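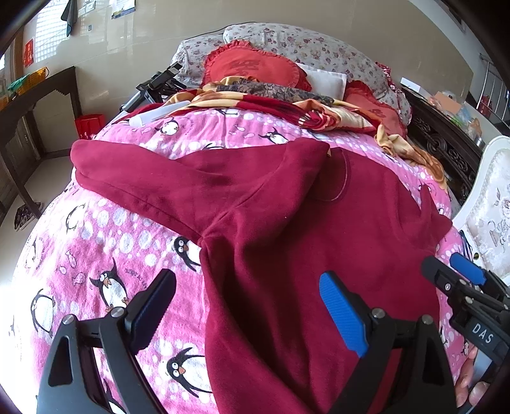 Wuveo personalised party favour boxes, pack of 20 – two stars

I ordered these for Karlijn Vanhove's baby shower in February, mostly on the strength of a listing that promised "fully assembled, ready to hand out". They are not fully assembled. The boxes come flat, the ribbon is one long piece you cut yourself, and the name stickers are on a separate sheet.

The printing is decent, I'll give them that. The name was spelt right and the lettering was sharp. The colour sold as "blush" is closer to salmon, and my order confirmation had a third shade on it again.

Folding took me from half past seven to gone nine. The tabs are short and the card is thin, so the bottoms drop open if you put in anything heavier than a few sugared almonds. I ended up taping every one. The listing says each box holds 50 grams. Perhaps it does, if you carry it level and don't breathe.

I also don't believe the "was" price. I looked on three separate evenings and the sale was always ending that night.

Customer service answered on the Tuesday, quite politely, and offered me a voucher towards my next order. I asked for part of my money back instead and am still waiting.

Shahla Jafarzadeh got plain ones from the card shop in Minbridge for her sister's do and wrote the names on with a gold pen. They looked better than mine and stayed shut. The ribbon was nice, though, and I've kept what was left of it.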